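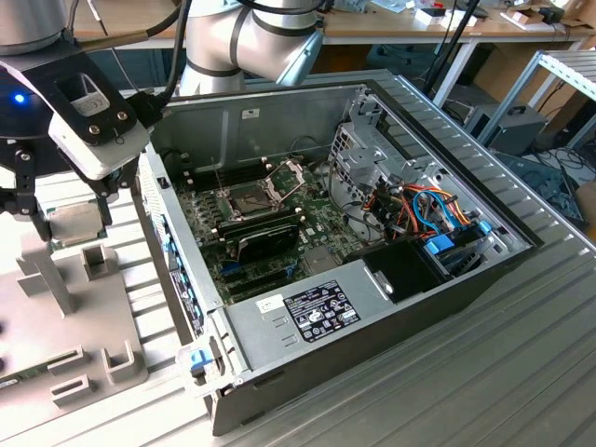 How Does a Car Know When Its Tires Are Low?
5 min read

Last June I was riding with my aunt when a little orange light popped up on the dashboard. It looked like a horseshoe with an exclamation point inside! I thought the car was mad at us. My aunt laughed and said one of the tires needed air.

So how did the car know? I had to find out.

Inside each wheel of her car there's a tiny sensor, and it's small enough to hide in your hand. It sits where the air is and feels how hard the air is pushing. That push is called pressure. Then the sensor sends a radio message to a small computer in the car — no wires needed — and if the number drops too low, the computer turns on the light.
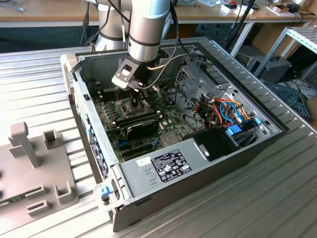

A desktop computer with its side panel off.

A car's computers are much smaller than the kind you put on a desk, but they do the same sort of job. They take in numbers, follow rules and send out an answer.

Why does air matter so much? Think about a bike with squishy tires. You pedal and pedal and hardly go anywhere! A car with soft tires has to work harder too, and it burns more gas doing it. It's also trickier to steer and stop.

Cold weather can turn the light on as well. Air squeezes together when it's chilly, so it pushes less on the tire. A frosty morning might be enough.

Next time you're at a gas station, look for the air pump — and ask a grown-up if you can help hold the hose.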